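4.2 Priming the transfer pump

Prime the Dudow transfer pump before first use, and again any time the suction line has been opened or the sump has been pumped right down.

1. Switch off the pump at the isolator and lock it out.
2. Close the discharge valve on the irrigator line.
3. Remove the priming plug and fill the housing with clean water until it reaches the threads.
4. Wait 5 minutes. If the level drops, top up and check the foot valve for straw or grit.
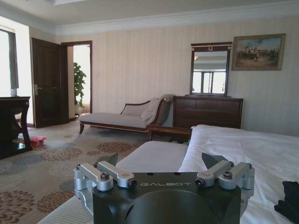 5. Refit the plug hand tight, then give it a quarter turn with a wrench.
6. Open the discharge valve halfway and start the pump.
7. When the flow is steady, open the valve fully.

CAUTION: Do not run the pump dry for more than 30 seconds. The shaft seal will be damaged and is not covered by the warranty.

4.3 Setting the float switch

The upper float starts the pump and the lower float stops it. Set the lower float at least 200 mm above the suction inlet — more if the sump collects sand. 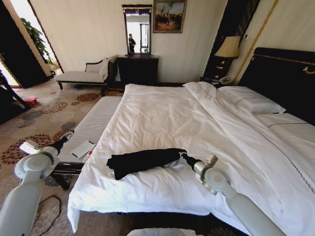

Slide the cable clamp to the new height, tighten both screws, and lift each float by hand to test it. Keep your feet clear of the sump edge.

NOTE: On Risel controllers, the pump starts 4 seconds after the upper float lifts. Earlier Pathak controllers have no delay.

Record the float heights on the card inside the controller door.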